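Nerton Suspends Mopping Routine on Stollora Humanoid After Floor-Cleaning Fault

Jeltside, February 23, 2021. Nerton has suspended the floor-mopping routine on its Stollora humanoid while it corrects a fault in the robot's foothold check. The fault was recorded in January during household trials. No one was injured.

The routine directs the robot to clean a patterned floor with a flat mop. In 5 of 16 runs, the controller accepted a foothold inside the zone reserved for the mop handle. In four of those runs the balance monitor stopped the robot before contact. In the fifth, the left foot came down on the handle and the operator used the emergency stop.

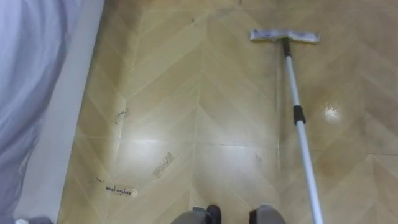
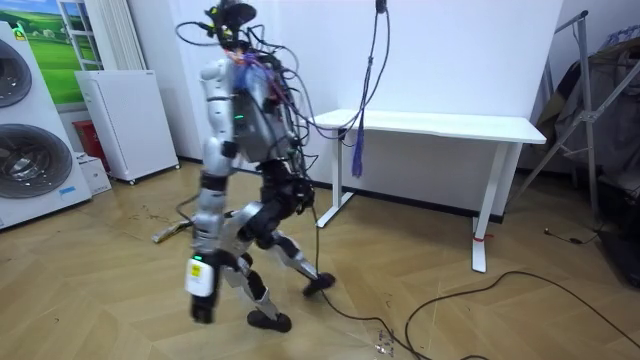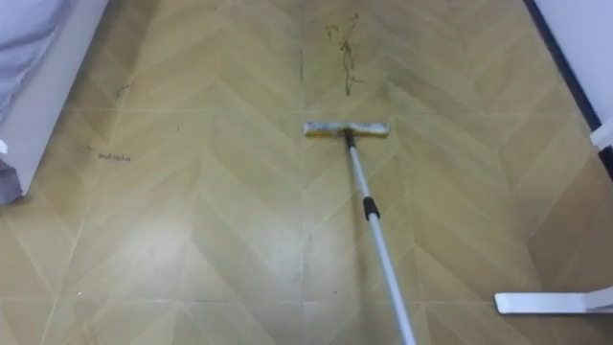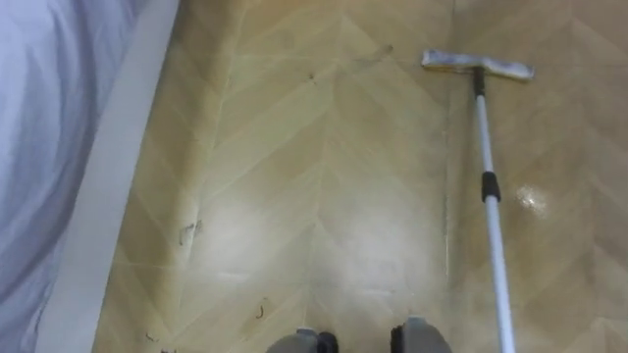
Household trial area, flat mop and Stollora humanoid.

Logs point to the floor-segmentation module. Glare on glossy flooring lowered its confidence below the set limit, and the planner then fell back on an earlier map in which the handle position was out of date. The fallback had passed bench testing on matte flooring only.

"The stop functions did their job, but the planner should have halted the walk before they were needed," said Zuweira Aryee, head of product safety at Nerton. "A stale map is no longer a permitted input while a tool is on the floor."

A revised build rejects any map older than the current step and holds both feet in place when confidence drops. It has completed 14 supervised runs without a foothold error. Cairns, the outside test house retained by Nerton, will repeat the series before the routine is restored. Walking without a tool is not affected.

Trial sites should leave the mopping routine disabled and keep the present software version until notified. Technical questions go to Ebere Edet, field support, Nerton.

Recent releases
Stollora Battery Latch: Revised Inspection Interval
Nerton Names Femi Aliyu Director of Field Trials
Cable Routing Notice for Tethered Units
Nerton Opens Service Desk in Jeltside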